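Bench notebook, Salamthorpe workshop
Thursday, started 9:40

Full teardown and reassembly of hand gripper 7 this morning, and I'm very pleased with it. It came back from Ivport with a complaint slip saying "fingers wander," which could have meant anything. With the linkage off the body I could rock the left finger sideways with one thumbnail. The right one was tight. So play on one side only, and the fingertips were closing with the left one slightly proud of the right.

Cause was the left upper pivot. The bushing had walked a little way out of its seat and the pin had been riding on the edge of it. The pin itself is fine (checked it against a new one, no step I could feel), the black plastic arm is fine, no cracks around the hole. I pressed the old bushing out, cleaned the seat with a dry swab and put in a new one from the Vrabec bag. It went in with a lovely even push on the arbor press! Much nicer than the last batch, which needed persuading.

While it was apart I did the rest of the service too:

- wiped all pivots, one drop of light oil each, wiped again
- fingers off, old threadlocker picked out of the screw holes, fingers back on
- finger screws snugged by hand first with the jaws closed on the shim, then tightened in turn, left, right, left, right
- checked that the linkage drops open under its own weight when held tips down

That last one is my favorite test. A linkage that binds will stop partway and you know straight away which side to look at. This one fell open like a door.

The closing-on-the-shim step matters more than I used to think. If you tighten the fingers with the jaws open, each one settles wherever its screws want it, and you end up chasing the parallel afterwards. I did it the lazy way on the first try today, got a wedge-shaped gap, and had to loosen everything again. Ten minutes gone.

Then to the light table for the small-target check, jaws open over the switches on the power strip. 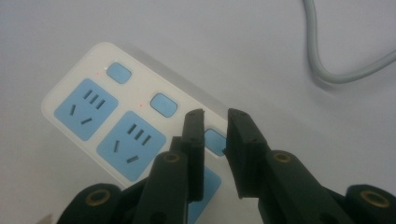

Kristýna Holub
Gripper maintenance, Salamthorpe

The switches are a good target because they are small and sit in a row, so I can go along the strip and see whether I end up over each one the same way. The flat finger tips also make it easy to judge the gap by eye. I like the brass against the black, too. A bushing sitting crooked catches the light differently from its neighbors, and you spot it before you feel it.

Cycle test after that: 202 open-close cycles by hand with the counter clipped on, stopping halfway to feel for play. None on either side. Shim test at the end gave the same drag at the tip and at the root of the fingers. I'd call that as good as new, and smoother than number 4, which everybody keeps asking for.

The log card says this unit had roughly 948 hours on it. No bushing change written down anywhere, so the old one may be original. I've started a fresh line on the card and marked which pivot was changed. Please do the same if you touch it; the cards from Dorerari come back with "serviced" and nothing else, and then we're guessing.

Stock: 24 bushings left in the Vrabec bag, top drawer, left. Threadlocker is nearly out, the blue one. Swabs fine.

Still to do
- look at the left upper pivot on the other units from Ivport, same build, probably the same hours
- make a second shim, the one we have is getting a burr on one corner
- ask Ivport whether this one was ever dropped
- write the shim step into the service sheet, with the jaws CLOSED in capitals

14:15, number 7 back on its hook, card filled in. Starting on the next Ivport one after coffee.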